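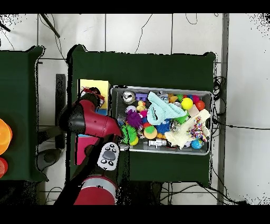

4. Sorting the toys before storage
Makers of toy trays like to promise that everything fits. The Loltau sheet claims up to 35 pieces per tray, and we doubt it. Soft things take more room than the sheet allows: a cream plush toy and a knotted rope toy can fill much of the right side by themselves, with the balls left to share the rest.

4.1 Take out cloths and plush toys first.
4.2 Put spiky balls together — they catch on fabric.
4.3 Lay metal items flat at the bottom.
4.4 Add the smooth balls last.

Note: "Self-sorting" inserts are sold for this tray. Ours sorted nothing.

Caution: Do not heap toys above the rim.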